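# Chapter 4: Comparing Grippers on Two-Arm Tasks

The last chapter dealt with a single arm and a single object. This chapter adds a second arm and asks a harder question: how do you decide which gripper suits a job when two of them must work together? By the end you should be able to write a test plan, choose a small set of measures, and report the results so that another group can repeat the work.

Terms used in this chapter: grip width, pad, slip, wrist view, fixed view, trial, reset.

## 4.1 Why sweeping is a useful test

Lifting a block tests whether a gripper can hold on. Sweeping tests whether it can hold on while the load keeps changing. 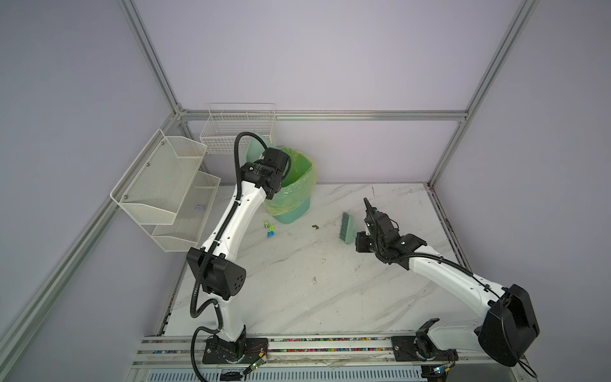 A fair comparison needs a workspace that can be put back the same way before each trial. Fix the position of both arm bases, then mark the starting place of every tool. The hand brush is the part students tend to overlook. Lying on the table with its bristle head up and to the left, it offers the gripper one approach angle; turn it a little and the same gripper may do better or worse. Record the angle, and keep it for all 90 trials.

We compare 2 sets of fingers in this chapter. The Inis set is long and tapered. The Reditz set is shorter, with a softer pad. Both fit the same wrist, so the controller settings can stay as they are between sets – a point taken up again in section 4.3.

## 4.2 What each camera can tell you

A fixed camera shows where the arms are. A wrist camera shows the grip itself, and slip is much easier to judge there. The handle should run straight between the pads. If it starts to lean, note the time and carry on.

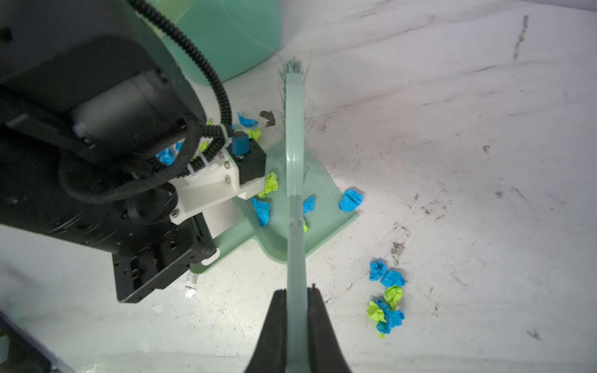

Mussa, reading a draft of this section, objected that slip should be taken from motor current and that judging it by eye invites argument. The objection is a good one. Our answer is to log both, and to treat a trial as doubtful when they disagree. The Brestuvow controller used in the exercises stores 1,000 current readings per trial, enough for this purpose.

Before going on to section 4.3, read through the logging sheet in Appendix B and fill in the first 3 rows for your own set-up.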